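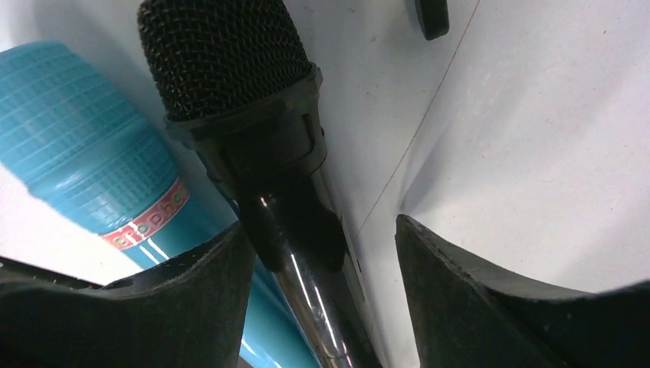
Bonano is a set of microphone-handling demonstrations, recorded with one arm and a two-finger gripper, and released because people kept asking for it. I would like you to read the known problems before you train anything. We picked microphones because they were supposed to be easy: a long handle, a fat end, an obvious place to hold. Then look at a chrome handle from the wrist camera. It is mostly long white highlights and dark reflections, and there's a light blue thing lying right beside it, partly hidden by the handle and a finger. A person steering the arm copes with that. Whether a policy learns to cope or learns where the white streaks usually fall is a question this data can't settle on its own.

What is in the release

246 demonstrations were recorded and 221 are included. Of the ones held back, 19 lost part of the wrist stream and the rest had joint logs that didn't match their video. Nothing was left out for being ugly. Slow approaches, second thoughts and bad regrasps are all in there, and if you want only clean ones you will have to decide for yourself what clean means.

Each demonstration has a folder with the wrist video, joint positions, gripper opening, a plain text note from the operator and a task label. The notes vary a lot. Some say "ok" and nothing else.

How the demonstrations were made

Two ways. In 81 of the included ones the operator held the arm and moved it by hand, with the motors slack (mode: hand). All the others were driven by remote control from the Dallow handset in the same room (mode: remote). Please don't mix them without checking the mode field. The hand ones are quicker and smoother, and they also have forces in them that the arm never produced. I have seen a talk or two where smoothness was put down to a better model. Check the mode field first.

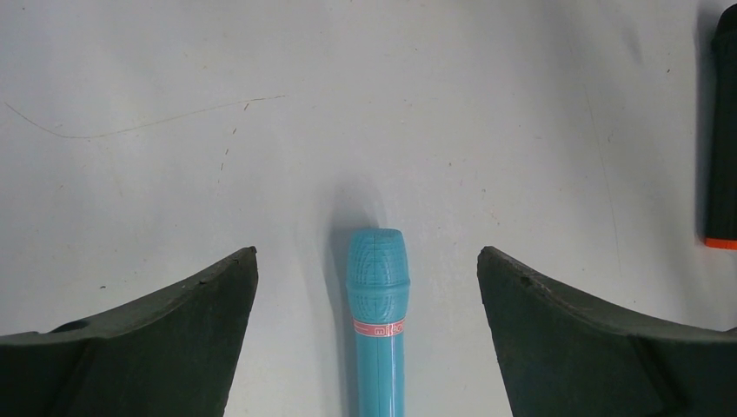

Remote driving is where I expected trouble, and depth is most of it. The handset gives the operator the wrist view and very little else worth having, so lining up is done by eye between the two fingertips. With the toy microphone that looks simple enough: light blue, on a white top, its head sitting centrally between the tips with a soft shadow to the left. The shadow does a lot of the work. Operators said they used it to judge height, and I suspect any policy trained on these will use it too. Move the lamp and find out. We haven't tested that properly, so please don't cite us as having done so.

The tabletop was not cleaned up for the recordings either. Scuffs, specks and the odd hair are in the video and you can't mask them out with a simple threshold. I tried.

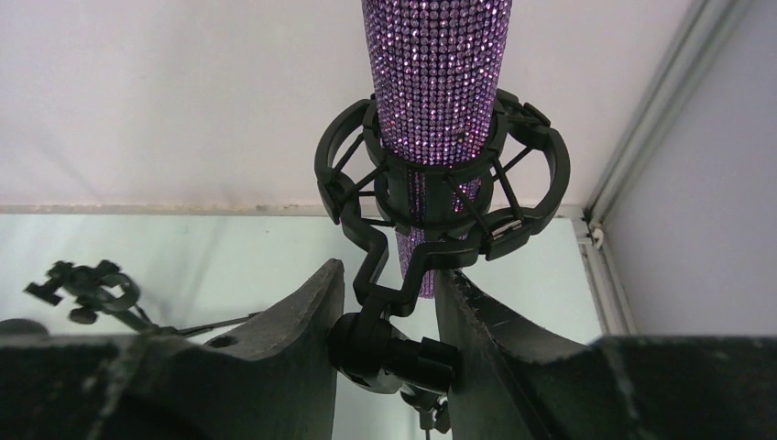 Known problems

Mounted items. The rhinestone microphone in its shock mount is labelled "mount", and the label covers grasps at the swivel joint under the zigzag arm. Treat this group as the weakest. The microphone hangs on elastic cords, the arm log knows nothing about cords, and a small push at the joint can turn into a wobble higher up that no sensor here measures.

Success flags. They were set by the operator who had just done the task. Mervyn Pearce rechecked a share of them from video and disagreed often enough that the flag is now called operator_success. Use it as an opinion.

Timing. Gripper opening is logged late compared with the video in the remote set. The delay is steady within a demonstration – it is not steady between them. The Kershaw script in tools/ estimates it and writes the result to a new column, leaving the old one alone.

Baseline. There is a Bultex config in the repo. It trains and it runs. I make no claim beyond that, and there is no results table on purpose.

Changes

June: renamed the success flag, added the mode field to every folder, corrected several "mount" labels that had been saved as "toy".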